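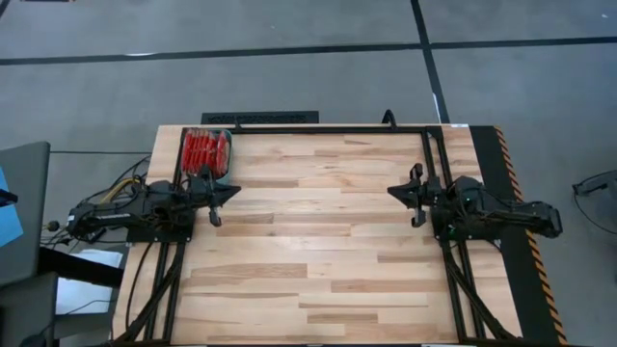 Unit 2: Edge-glued and butcher-block tops
Course notes, R. Maddocks

2.1 Construction
A butcher-block top is built up from narrow planks glued along their edges. Color varies from plank to plank. Pale tan and honey tones are normal in one top, and a few darker brown boards among them are not a defect. Reject a board for splits, loose knots or a visible glue gap, never for color alone.

2.2 Movement
Wood moves across the grain with changes in humidity and very little along it. A top fixed rigidly to a metal frame will cup or split. Use slotted holes across the width and round holes at the center line only. Do not overtighten – the washer should just turn by hand.

2.3 Conditioning
Leave the top flat on spacers in the room of use for 14 days before fixing. Hold relative humidity at 40 percent or a little above. Bare concrete floors give off moisture, so keep the top clear of the slab during this period.

2.4 Finish
Sand with the grain. Apply oil thinly to both faces and all edges, wiping off the excess after 13 minutes. An unfinished underside takes up moisture faster than the top face and is the usual cause of cupping.

2.5 Trays and small stock
Small trays may stand on a finished top. Check the rim for grit first. Packets stored upright in a row should fit without forcing the tray sides outward.

Reading before the May session: Wotton handout, section on fixings. Bring a straightedge.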